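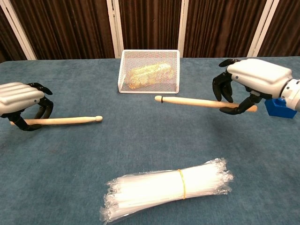
Two-Hand Cell, Tabletop Station 2
Return-to-Service Inspection Checklist, with Comments

Date: Jun 5, 2024
Inspector: Marisol Okafor
Second signature: Fiachra Cullinane
Site: Nesasum, Deltham building
Reason for inspection: grip release under load, right hand, followed by failure of the protective stop to hold the arm
Task program at time of fault: stick handling, both hands
Ratings used: OK / OK with comment / FAIL / Not checked

Summary of the fault

At cycle 537 the right hand opened during a transfer and let go of the drumstick. The controller logged a finger current drop on the thumb and first finger and called a protective stop. The left arm stopped and held position. The right arm stopped, then sagged at the wrist until the operator pressed the emergency stop. The stick landed on the table. No one was hurt and no one was inside the marked line. The station was locked out by the operator and has stayed locked out.

There are two separate faults here and they are treated separately below. The grip release is a reliability matter. The sag after a protective stop is a safety matter, and it is the one that decides whether the station goes back into use.

Section A. Lockout and condition on arrival

A1. Main disconnect off, lock and tag in place.
OK. Tag signed by operator.

A2. Stored energy released, arms resting on supports.
OK with comment. Left support was set one notch low. Corrected before work began.

A3. Logs copied before power was removed.
OK. Copy is in the station folder. Clock on the controller runs four minutes slow against the wall clock; allow for this when reading the operator's notes.

A4. Operator statement taken.
OK with comment. Statement says the hand "let go and then the arm got heavy." The log agrees with that order of events.

Section B. Hands

B1. Back shells seated, no cracks, no missing fasteners.
OK, both hands.

B2. Finger joints move freely through full range by hand, power off.
Left: OK.
Right: FAIL. Thumb binds near the end of its travel and frees itself with a slight click. Repeatable.

B3. Thumb cable tension.
Left: OK.
Right: FAIL. Below the lower limit on the gauge. The cable has worn strands at the point where it passes the wrist guide. Replace the cable and the guide together. A new cable in the old guide will wear the same way.

B4. Finger pads clean, no glazing.
OK with comment. Pads on the right hand are more polished than on the left. Still within limit. Recheck after 200 cycles.

B5. Grip hold test on a drumstick, both hands, power on, arms supported.
Left: OK.
Right: Not checked. To be done after B3 is repaired. Use the station's own sticks. Do not use a metal rod of the same diameter; the pads behave differently on it and the result does not carry over.

B6. Wrist mounts and nearby fasteners tight.
OK with comment. One screw on the right mount took a quarter turn. Marked with paint pen.

Section C. Arms and brakes

C1. Left wrist brake holds rated load, drive off.
OK. No measurable movement over the test period.

C2. Right wrist brake holds rated load, drive off.
FAIL. The wrist drifted from the start of the test and did not settle. Test stopped early and the arm was returned to its support.

C3. Brake release voltage and wiring.
OK. Reads normal at the connector on both sides. The wiring was not the cause of the drift.

C4. Brake surface condition, right wrist.
FAIL. A thin film of grease on the disk. The source is most likely the wrist bearing, which was repacked in November by Condik under the service contract. The work order does not record an amount of grease. Ask Condik for their procedure — and hold any further repacks until it arrives.

C5. Arm joints above the wrist.
OK, both sides.

Section D. Stops and safe distance

D1. Emergency stop button, operator side.
OK. Both arms lose drive power.

D2. Emergency stop button, rear.
OK with comment. Works, but the label has faded. Replace.

D3. Protective stop response time.
OK. Measured 86 ms against the limit on the station data sheet.

D4. Protective stop leaves both arms held.
FAIL. Follows from C2. The controller did what it is set up to do: it cut the drive and handed the load to the brake. It has no check that the brake took the load.

D5. Floor line complete and at the right distance.
OK.

D6. Partition standing upright and stable, clear of both arms at full reach.
OK. Note that the partition is a screen only and must not be entered on any form as a guard. The older version of this checklist did so. That wording has been removed.

Section E. Table and work items

E1. Table covering flat and secure, no lifted edges.
OK.

E2. Sticks free of splits.
OK. The dropped stick was checked under a lamp along its full length. Kept in service.

E3. Mesh basket inside the taught area and clear of the wrist paths.
OK.

E4. Bundled items tied so they stay together if struck.
OK with comment. The rubber band on the straw bundle is enough for this task. Check it at the start of each shift, as bands dry out.

E5. Item positions match the program sheet.
OK with comment. The sheet is revision 3; the program loaded was revision 4. The difference is a change in approach speed only. Print the new sheet.

Section F. Corrective actions

F1. Replace right thumb cable and wrist guide. Owner: Cullinane.
F2. Replace right wrist brake, clean the housing, inspect the bearing seal. Owner: Cullinane, with Condik on site.
F3. Add a brake hold test to the startup routine, both arms, before the first cycle of each shift. Owner: Okafor.
F4. Lower the current-drop threshold for the thumb so that a slipping grip is caught earlier. Owner: Okafor. Not to be used as a substitute for F1.
F5. Inspect the wrist brakes on Station 1, which had the same service visit. Station 1 is to stay off until this is done.

Comments from second signature

Agree with all FAIL ratings. On F4, I would leave the threshold alone until the new cable has run for a while. A tighter limit on a freshly fitted cable will give false stops during bedding in, and operators will start to clear them without looking. — F. Cullinane

Accepted. F4 moved to after the B4 recheck. — M. Okafor

Result

Station 2: NOT RELEASED. Lock remains on. Sections B, C and D to be repeated in full after F1 and F2 are closed, with both signatures.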